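Help wanted: washing and packing my aunt's dishes, Goltside
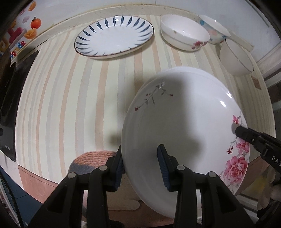
I'm looking for two people to help me get a houseful of dishes washed, sorted and boxed up before the place goes to its new owners. My aunt bought tableware the way other people buy magazines, and I started on it in May thinking I'd be done in a weekend (ha!). I've gotten through one cupboard. A lot of it is big, glossy white porcelain like the dish with the pink roses along the edge and the little red buds on a gray branch, and pieces like that need a slow hand and plenty of paper. I put a striped cloth on the table before anything comes out, and I'd like us to keep doing that.

The work is 3 afternoons, four hours each, so 12 hours total. I pay 26 dollars an hour, plus lunch - usually soup, always too much of it. I have 40 boxes flattened in the hall and I'm guessing we'll fill most of them.

You don't need to know a thing about porcelain. You do need to be OK standing for a while, and willing to write on every box what's in it and which cousin gets it. Please leave rings and bracelets at home. If something gets chipped, just tell me and we'll set it aside - I've chipped two bowls myself.

We start 17th June. Parking is on the street, and the side door is easier than the front steps. Friends applying together are very welcome!

Leave a note with your name and phone number for Prapai Boonyarit at the Flernden bakery counter and I'll call you back in the evening.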